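Capítulo 6
Cuando llega el brazo: automatización y puesto de trabajo

Objetivos: distinguir tarea y puesto. Reconocer qué trabajo desaparece, cuál cambia de manos y cuál aparece sin nombre en la nómina.

Empezamos por un caso. Etholm, taller de material de oficina y dibujo, 13 personas en preparación de pedidos. La dirección encarga a Tekbridge una celda con brazo colaborativo. Plazo: diciembre. Al personal se le avisa tarde, con una hoja en el tablón.

Ehab Abdelaziz llevaba años clasificando piezas sueltas a mano. Ahora prepara la mesa, coloca la pieza, vigila el agarre, anota los fallos. Mismo sueldo, otra categoria que todavía no existe en el convenio. "Antes me cansaba la espalda, ahora me canso de mirar", dice.

Lo que parece fácil no lo es. Coger un lápiz de una superficie lisa, por ejemplo: fino, tumbado, sin apenas altura para los dedos. Una persona ni lo piensa. 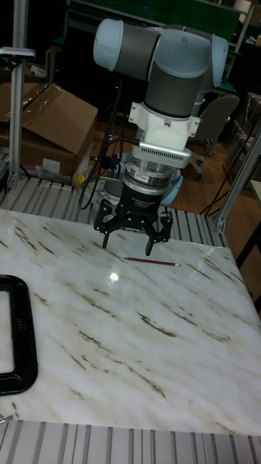 De ahí la primera distinción del capítulo. Se automatizan tareas, casi nunca puestos enteros. El resto se reparte, y ese reparto se negocia o se impone. Tarek Benkirane, delegado en la planta, pidió tres cosas: formación en horario laboral, pausas de vigilancia, acceso al registro de errores. Consiguió dos. La tercera se ve en el apartado 6.4, junto con el caso Bavurum.

Términos clave: tarea, puesto, celda colaborativa, trabajo de supervision, recualificación.

Antes de seguir: haga una lista de las tareas de un puesto que conozca bien. Señale las que exigen tacto.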